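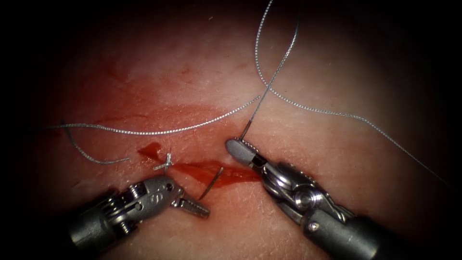

Béla Tóth makes me a coffee before he'll talk about stitches. We're in the staff kitchen at Lendimdale, where he has taught wound closure for almost 25 years, and he's already drawing on the back of an envelope.

"People think it's all about the needle," he says. "I spend the whole first morning on skin. Which way do the creases run? How does it pull when you let go? You look before you touch anything."

I confess that I'm squeamish — I once fainted at a blood test — and he's very kind about it. Blood bothers plenty of his beginners too, he tells me, mostly because there always seems to be more of it than there is. "A small spoonful spreads a long way on a flat surface. You dab, you don't rub. If you rub, you've got a big pink smear and you still can't see your edges!"

Edges are his great subject. He wants them to meet without being squashed, and he gets quite cross about knots pulled too tight. I ask how he teaches that and he pinches the envelope shut, gently, then hard enough to pucker it. Point taken.

He did his own training with an old surgeon called Bíró, who made him tie knots inside a matchbox. He still has it, somewhere at home in Fikholm. The next course starts in May and two places are left, though he doubts I'll be wanting one.

"You could come and watch," he offers. "Sit near the door."

I've said I'll think about it.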